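3.2 Opening the case and the order of work

Before we come to the matter of how long the work takes, it is worth spending a little time on the machines themselves, which have shaped almost everything we have to say about repair in this paper. The refurbishing workshop at Usstead receives old office desktops by the pallet, mostly from schools, surgeries and small firms that have replaced a whole room of them at once. Over the period of our study 414 towers came through the door, and of these we followed 130 closely, from the first lifting of the side panel to the point where the machine was either passed on for reuse or set aside for parts. The rest appear in the workshop's own records, which run to 3515 entries in all and which we were kindly allowed to read.

We had expected, perhaps a little naively, that the interesting decisions would be made at the bench with the power on. A great deal is settled much sooner than that, in the quiet minute or two when a worker has the panel off and is simply looking. People at Usstead call this "having a read", and we have kept their phrase because we could not think of a better one. A read takes in what is fitted and what is missing, how the cables have been routed, and whether somebody has been in there before.

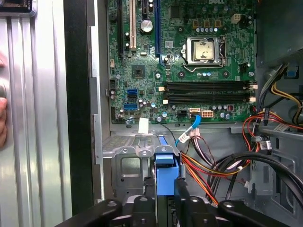 Missing memory is the commonest thing to be noticed in a read, and the easiest to put right. Modules are small, they fit in a pocket, and many organisations take them out along with the drives before they let a machine go. The workshop keeps trays of them, sorted by type, and the trays came up so often in our conversations that we began to think of them as the real centre of the room. A bare processor is another matter. Once the cooler is off, old thermal paste has to be cleaned away and fresh paste put on before the cooler goes back, and workers were firm with us that this should never be skipped, however tidy the old paste may look. Several of them had learned that lesson on their own computers at home, and told us so with some feeling!

The coin cell that keeps the clock and settings is checked at the same stage. A cell reading under 3000 millivolts on the workshop's meter is replaced as a matter of course – a cautious rule, and one that the older hands grumble about, although we never saw it broken. Expansion slots are looked over too, for dust and for bent contacts, but they are seldom the reason a machine is set aside.

Cables deserve a longer word. In the office towers we followed, the power supply sends out far more leads than a plain machine will ever use, and the spare ones have to live somewhere. They get tucked behind the drive bays or folded over one another in whatever gap is left, and each person who opens the case leaves them a little differently. We asked workers at Usstead, and later at the smaller Seixas workshop, what slowed them down most, and cables were mentioned before screws, dust or stubborn latches. The trouble is partly one of reach (a hand going in for one connector has to push past several others) and partly one of sight, as a loop of wire can hide the very socket one is looking for.

Colour is a help here, and workers lean on it more than they realise. Red, yellow and black mean power, and the eye soon learns to pass over them when searching for a data lead, which in many of these machines is blue. New starters are taught to find the data cable first and to follow it along with a finger to both ends before unplugging anything at all. Figure 4 gives a fair idea of how crowded a case can be, even with its side panel away.
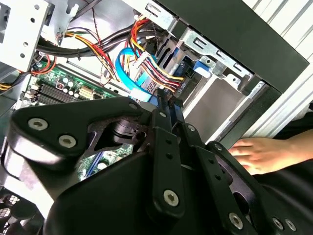

Figure 4. Interior of an open desktop tower, with a blue SATA cable among bundles of red, yellow and black power wires; the memory slots are at the middle left.

The two workshops differ in what they do next. At Usstead the spare leads are gathered and tied before any part is replaced, using the reusable Nitus straps that hang in bunches at the end of each bench. At Seixas the tying is left to the very end, on the sensible grounds that one may have to undo it all again. We have some sympathy with both habits. Those who tie first told us that the work afterwards feels calmer, and those who tie last told us that they would be bored to tears doing it twice. The job sheets, which both places keep in the Clilto system, have a box for "cables dressed" but do not record when it was done, so the comparison of times in Section 4 rests on our own notes from the 130 machines and leaves the wider records to one side.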